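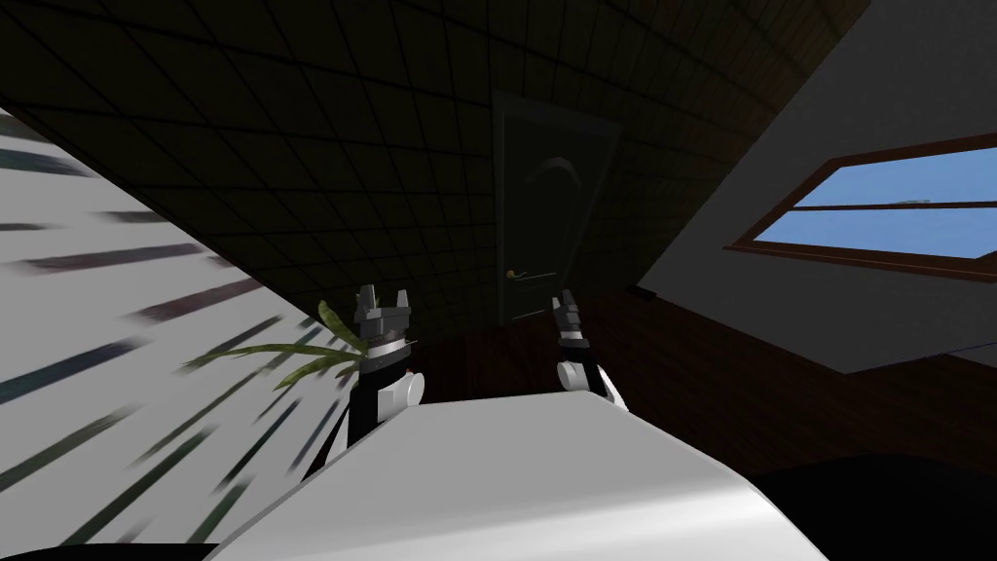
Vullby door quietening kit - review

Home Reviews Doors & Windows Floors Heating Ask Wyn

Quick one, got the plasterer coming at 4 and need the hall clear.

Bought the Vullby kit in March after a winter of hearing every word of the telly through the study door. Also the draught. Also next door's dog, though that's the wall and no kit is going to sort that.

What you get: foam strip for the frame, a rubber fin for the hinge side, a drop seal for the bottom of the door, bag of screws, a sheet of instructions folded so small it won't lie flat. No drill bit. The Tulley one I had before came with a drill bit, a bad one, snapped on the second hole, but still.

Price. I paid £70 at Birkett, the trade counter round the back and not the shop. The shop wanted more and didn't have it in white anyway. For comparison the Droledeo full set is £209, and you're meant to have it fitted by one of their people. Haven't tried it. Would want it to make the tea for that.

Fitting

Foam first. Box says wipe the frame down and leave it to dry. I wiped it, didn't leave it, and the top run peeled off overnight. Did it again properly and it's stayed put since. The corners are fiddly. Cut them square, don't bother with mitres, they open up as soon as the door shuts on them.

Hinge fin is easy. Slot it, press it, trim the end with scissors. Ten out of ten for the fin.

The drop seal is where it all slows down. It's a metal channel with a rubber blade inside, and a little plunger that pushes against the frame when the door closes so the blade comes down. Clever bit of kit. But you have to get the plunger length right and the instructions give this one line and a drawing of a spanner. There's no spanner involved. It's an Allen key, and it was taped inside the lid of the box where I didn't see it untill I'd already tried with pliers.

Quarter turn at a time. Shut door, look, open door, quarter turn. Too far out and the door won't latch without a shove. Too far in and the blade hangs up in the air doing nothing.

Also - take the door off. I tried to do it lying on the carpet with the door wedged open and got sawdust in my eye and one screw in crooked. Off the hinges and across a pair of trestles, much better.

If your channel is too long you can hacksaw it, but only from the end without the plunger. Says so on the box in grey on slightly darker grey.

Does it work

On the draught, yes. Straight away. I used to have a rolled up towel along the bottom and it's gone back in the airing cupboard.

On noise, partly. Voices are a mumble now, where before I could follow the plot. Bass still comes through. So does anyone going up the stairs. The door itself is one of those light hollow ones and I think I've got as much out of it as there is to get. Friend of mine put the same kit on a solid door and says hers is far better, so if you've got a heavy old door I'd expect more than I got.

One thing I didn't expect, the door feels stiff now. Need to pull the handle up to and give it a proper push. My mum struggles with it. The foam has squashed down a bit since and it's easing, but if anyone in the house has bad hands think about leaving the foam off the latch side.

Moans

The white isn't white. More of a cream next to gloss paint.

Screws are soft. Swapped mine for some out of the tin.

20 days to return it, opened or not, which I thought was decent, but you pay the postage and the box is as long as the door is wide. Post office will love you.

Blade picks up dog hair. Run a damp cloth along it.

Would I buy again

For the draught, yes, and I've got my eye on the back bedroom. For noise I'd put the money towards a heavier door first and then do this after. If it's only the gap at the bottom that bothers you, Birkett sell the drop seal by itself, ask at the counter, it isn't out on the shelf.

Will add a bit once it's been through a summer, the door always swells in the heat and I don't know what that'll do to the plunger.

Wyn Gape

Contact | © Wyn Gape, all rights reserved | Back to top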